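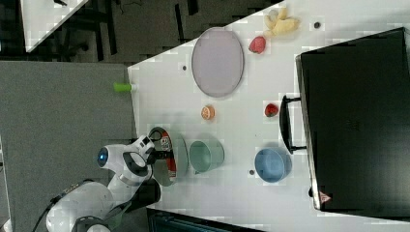
SLIDE 1 - Title

Starting the Clarinet as an Adult: the First 72 Days
Noémi Sipos, Rendinbridge Community Music

Say good evening. Check the back row can hear. Handouts are on the chair by the door, take one on the way out.

I teach clarinet to adults, mostly people who have never played a wind instrument. A few played in school and stopped. Tonight covers the stretch from the first lesson to the first time you sit in with the Wednesday group. I'll play a little near the end. Questions at any point are fine.

SLIDE 2 - Where the 72 days come from

The beginner term at Rendinbridge is 72 days from first lesson to the open rehearsal. It was set by when we could get the hall. Some people are ready sooner, plenty are not, and the open rehearsal takes everyone either way.

If you've been told adults can't learn a reed instrument, I disagree. Adults read faster than children do and they follow instructions about breathing. What they have less of is free time, and they get annoyed with themselves.

SLIDE 3 - Getting an instrument

Rent first. Don't buy anything until you've played for a full term.

You want a B-flat clarinet, plastic body. Wood is lovely but it can crack when the temperature changes, and a beginner shouldn't have to worry about that.

Things to check on a used one:
- Pads sit flat and aren't torn
- Cork on the joints isn't crumbling
- No bent keys, and none that stick
- The case closes

(Pass the two old pads around. One good, one split. Get them back.)

The Butbridge shop rents student models by the month and will swap one that doesn't play right. Ask for the rental to count toward a purchase. They'll usually say yes, but get it on the receipt.

Someone always asks about very cheap new clarinets online. I've had some come into lessons. One could be played. The others had keys made of such soft metal that they went out of line in a few weeks, and the repair cost more than the clarinet did.

SLIDE 4 - Reeds

Start on a strength 2. Some shops will hand you a 1.5, and that's fine too. Don't go up in strength because a friend did.

Buy a small box and keep three or four going in turn. Number them in pencil on the flat side. A reed that squeaks one evening may be fine the next day.

Wet the reed before you play. A minute in your mouth while you put the instrument together is enough. Take it off the mouthpiece when you finish, wipe it, and put it in a holder. I find reeds left on the mouthpiece for a week more often than I'd like.

Throw out any reed with a chip in the tip.

SLIDE 5 - Putting it together

(Do this live. Slowly. Use the Wavau, the key on the upper joint is easier to see from a distance.)

Grease the corks if they're stiff. Small amount.

Lower joint and bell first. Then the upper joint, holding down the rings so the bridge key lifts. That's the part people bend. Twist gently, back and forth, don't force it. Then the barrel, then the mouthpiece with the flat side in line with the thumb hole. Reed goes on before the ligature is tightened, with a hair's width of mouthpiece showing above the tip.

Let two people from the front try the bridge key if there's time.

SLIDE 6 - The first sound

Mouthpiece and barrel only. Leave the rest in the case.

Top teeth on the mouthpiece. Bottom lip over the bottom teeth, a bit of it, not the whole lip. Corners of the mouth in. Chin flat. Blow as though you're cooling soup from across the table, steady and quick.

You should get something near a high F-sharp. If it's flat and flabby, firm up the corners. If nothing comes out, you're probably biting. If it squeals, take in a little less mouthpiece.

Hold it for as long as it's steady, rest, go again. Ten minutes is plenty in the first week. The muscles around the mouth get tired quickly, and after that you're practicing the wrong thing.

(Demonstrate biting, then relaxed. People laugh at the biting one. Let them.)

SLIDE 7 - Left hand notes

E, D, C, with the left hand only. Then open G, which has no fingers down at all and feels like you'll drop the clarinet. The right thumb is holding it up. A neck strap helps if your thumb gets sore, and there's no shame in using one. I use one for long rehearsals.

Cover the holes with the pad of the finger, not the very tip. Look at your fingers afterward. If there's a full ring printed on each one, you covered the hole. If there's half a ring, you've found your squeak.

Most squeaks in the first month are leaks. People blame the reed.

SLIDE 8 - Practice

20 minutes a day, five days a week. That's what I ask for. Two hours on a Sunday does very little.

How I'd split it:
Long tones, five minutes.
Whatever scale or finger pattern you're on, five minutes.
The tune you're learning, the rest.

Stop when your lip gives out, even if you've only done 12 minutes.

Keep the clarinet where you can get at it. A stand in the corner of the room gets more use than a case under the bed. Swab it first if you're leaving it out between two sessions, and put it away properly at night.

Neighbors: a clarinet in a small apartment is loud, but it carries less than a trumpet. Tell them what time you'll play. I haven't had a student thrown out yet.

SLIDE 9 - Crossing the break

This is the hard part. Going from the throat notes, A and B-flat, up to the B above them means going from almost no fingers to all of them. Everyone in my classes has struggled with it.

What helps:
- Keep the right hand down while you play the throat A. The note hardly changes and half the work is done already
- Go down across the break before you go up
- Keep the air moving. People stop blowing at exactly the moment they need to keep going

Allow two or three weeks. It will be bad on Monday and then fine later in the week, and then bad again.

(Play the A to B slowly four times. Then with the right hand left down, so they can hear the difference.)

SLIDE 10 - Reading and apps

You need to read music for the Wednesday group. Nothing fancy. One sharp, one flat, quarter notes and eighth notes, and how to count a rest.

Some of my students use Koo on their phones as a tuner and metronome. Any tuner will do. Look at it after you've settled on the note, otherwise you end up chasing the needle.

Remind them that the clarinet is a transposing instrument. Your C sounds as a B-flat on the piano. Don't go further into it than that tonight, it took up a quarter of an hour last February.

SLIDE 11 - Care and costs

Swab every time. Pull it through from the bell end so the weight doesn't bang on the mouthpiece end. Take the mouthpiece off and rinse it separately in lukewarm water once a week. Hot water will discolor it.

Have it looked at once a year.

The library at the hall holds 1000 pieces of sheet music, a lot of it for clarinet, and members can borrow it free. Bring it back with the pencil marks rubbed out.

SLIDE 12 - Joining the group

Third clarinet parts are written low and are kind to beginners. Sit next to someone who has played them before. If you get lost, stop, listen, and come back in at the next rehearsal letter. Leave out what you can't play.

Play: first eight bars of the third part, then the same eight with the first clarinet recording over it.

Questions. Sign-up sheet goes around now, phone number as well as email please.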